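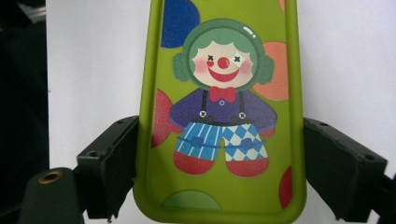 Low miniprep yields since we switched plates – what am I missing?
Forum: Cloning and Plasmids

Thoa Lương
Posted 9:12 am

Hi all, longtime reader, I mostly come here to steal your ligation advice. I'm stuck on something I thought I had figured out as a rotation student.

My minipreps have gone terrible. I used to get a few hundred ng/µl out of a regular overnight without even trying, and my best one this week was 57. It's a high-copy backbone with an ordinary insert, amp resistant, in a cloning strain we've used forever. I'm using the Skemden spin kit, same as always, and a fresh box didn't change anything. The 260/280 looks normal. The 260/230 is a bit sad but not horrible.

Stuff I've already checked: ethanol is in the wash buffer (I made the new bottle myself and ticked the lid), RNase is in the resuspension buffer, I'm not leaving the lysis for longer than the kit says, and I let the elution buffer sit on the membrane before the spin. The cultures look good and thick in the morning. If anything they look thicker than they used to, and that's what's driving me nuts.

The one thing that changed is we pour our own plates now instead of getting them from the Trondside media kitchen. They shut down over the summer and we all kind of learned on the fly. But I can't see how the plate would matter once I've picked a colony and grown it up in liquid??

Any ideas welcome, even the insulting ones.

Washington Teixeira
Posted 9:40 am

The plate can absolutely matter. How hot was the agar when you put the ampicillin in? If it goes in too hot you lose a good bit of it before you've even poured. Then you get a lot of colonies that look fine and aren't carrying anything, or you get a big one with a halo of little ones and you pick up some of the halo along with it.

Also how old are the plates? And what's in your liquid, amp at the same concentration?

Thoa Lương
Posted 9:51 am

Poured in August, so not ancient, but not last week either. They've been in the cold room in sleeves. I wait till I can hold the bottle comfortably before adding the drug, though I wasn't the only one pouring, so I can't swear to every stack.

Liquid is LB plus amp from a 1000x stock in the door of the freezer. And yes, I know what you're all going to say about the door of the freezer.

Mared Parri
Posted 10:20 am

Going to be the grump and say it's not the plates. I've used some really awful plates and still got decent DNA, as long as the overnight itself was selected properly. I think people love blaming plates because plates are easy to throw out.

Thick cultures plus low yield says to me you're overloading the column or, more likely, your lysis isn't finishing. If the pellet is bigger than it used to be and the buffers are the same volume, you get a clumpy mess and half your plasmid stays stuck in the gunk. How much culture are you spinning down? When you add the lysis buffer does it go properly clear and stringy, or does it stay kind of milky?

I'd try the same culture with half the volume before doing anything else. It costs you one extra column.

Washington Teixeira
Posted 10:34 am

Mared, I don't totally disagree, but "as long as the overnight was selected properly" is doing a lot of work there. The resistant cells dump beta-lactamase into the medium and by the middle of the night there's hardly any amp left in the tube. After that anything that lost the plasmid can grow as it likes, and it grows faster too. So you get a thick culture in the morning with a lower share of cells that have what you want. That's Thoa's symptom exactly!

If you start from a colony that already has some plasmid-free neighbors in it, you're starting that race in a worse spot.

Mared Parri
Posted 10:41 am

Sure, in theory. I've just never seen it take a high-copy plasmid down that far in one overnight. We can both be stubborn about it until there's some data.

Thoa Lương
Posted 11:05 am

OK, to answer the lysis question: I pellet the whole culture. I used to take less of it, and then when the yields dropped I started using all of it to make up for that. Typing it out I can see how that might be its own problem, lol. It does go stringy, but there's sometimes a bit of clumpy stuff at the bottom that I've been ignoring.

I have a few of the same clone growing right now, so I can do the half volume thing this afternoon. I also dug out a kanamycin version of the same backbone that a previous student made, and I could run that alongside. If the kan one is fine, that points to the amp, right?

Sang Kim
Posted 11:18 am

The kan comparison is a great idea, do that. Just make sure you're comparing against the same strain, because if your kan stock lives in something weird you'll be chasing your tail for a week (ask me how I know).

One more cheap test: take the overnight, dilute it way down, and spread it on plain LB and on LB amp. If you get a lot more colonies on the plain one, Washington wins. If they match, Mared wins. But don't use your suspicious amp plates for that or you won't learn a thing! Borrow some from another lab.

And please toss the amp stock. I aliquot mine small, use one and throw the rest of it away. Feels wasteful, costs nearly nothing.

Thoa Lương
Posted 11:30 am

That's a really nice test, thank you. I can beg some plates from the people down the hall. Will report back tomorrow, assuming I don't get pulled into the freezer cleanout.

While I'm waiting, does anybody have strong feelings about carbenicillin? It's pricier, but I keep hearing it holds up better.

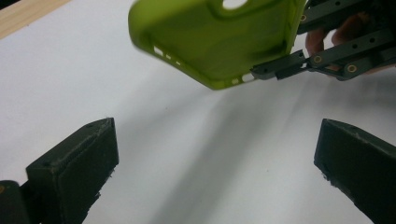
Yasaman Shojaei
Posted 12:07 pm

I switched to carb for anything that has to sit on a plate for more than a day and I'd never go back. The satellites basically went away. For small liquid overnights I still use amp, fresh, and start from a fresh colony in the morning or early afternoon so the culture isn't sitting there stationary for hours.

About the timing, how long are your overnights? I ask because our lab went through almost the same thing and part of it was just people starting cultures at 3 pm and getting to them at lunchtime the next day. That's a long time for cells to sit around, and you start getting dying cells and junk in the prep. It would fit with your 260/230 too, although that could just as easily be a bit of leftover salt.

Another thing, do you do the optional wash? Everybody skips it. If your strain isn't endA minus, you really shouldn't.

Thoa Lương
Posted 12:25 pm

Strain is endA minus, so I've been skipping it with a clear conscience. The timing, hmm. I start them before I go home and get to them whenever seminar is over, so some of them have been going a pretty long time. I'm going to start one set later tonight and prep it first thing.

Mared Parri
Posted 12:52 pm

You're changing four things at once now. Keep one set done exactly the bad old way or you'll never know which one fixed it!

I'd also write down the OD of each culture before you spin it. People say "thick" and it can mean anything.

Sang Kim
Posted 1:15 pm

Seconding the OD. Dilute it first though, most readers go flat well before an overnight does.

Thoa Lương
Posted 4:48 pm (next day)

OK, results! Sorry for the length.

Plating test first. The bad old overnight (amp from the door stock, colony from our own plates) gave me 11 colonies on borrowed amp plates and a whole lot more on plain LB, too many to count fairly at that dilution. So a big chunk of that culture had no plasmid at all. The fresh set, with a new amp stock and a colony restreaked on a borrowed plate, looked pretty much the same on both.

Kan version, same strain (I checked, Sang): normal yield, nothing exciting.

Now the part that's going to annoy Washington. Half the volume of the *bad* culture gave me nearly the same total DNA as the whole thing. So I was also overloading, and the extra cells weren't buying me anything. The fresh set, with half the volume and a shorter overnight, is back to what I remember from the good days.

I also tried letting the elution buffer sit for 8 minutes with half of the fresh preps and couldn't see any difference compared to 2, so I'm not going to bother with that again.

Washington Teixeira
Posted 5:03 pm

Not annoyed at all, I'll take it. Throw out those plates.

Mared Parri
Posted 5:20 pm

I'd call it a draw. You still can't say whether it was the plate or the door stock, since you changed both in the fresh set. My money stays on the stock. If you want to settle it, pick from the old plate into LB with the new amp and do the plating test again.

Yasaman Shojaei
Posted 5:44 pm

Agree with Mared on that one, it's worth one more tube. It matters for everyone else who's using those plates, too. If it's the stock you only have to throw out one rack, and if it's the plates there are going to be some unhappy people with half-finished screens.

Does anybody have a good recipe for pouring in bulk, by the way? We use the old Đàm lab sheet, where you cool the bottles in a water bath first, and it works, but it takes up the whole bath for the morning.

Sang Kim
Posted 6:10 pm

We do it with the water bath too. I tried cooling on the bench with a stir bar and always ended up with lumps around the edge. There's a thread on it in the media section, search for Berndale, that's the pourer most of them are using. Expensive, and the tubing is a pain to autoclave, but they swear by it.

Thoa Lương
Posted 6:31 pm

Fine, fine, one more tube, it's going in the shaker now. I've put a note on the plates in the cold room asking people to hold off until I know. Thanks so much, everybody – I'll post the last result here when I have it.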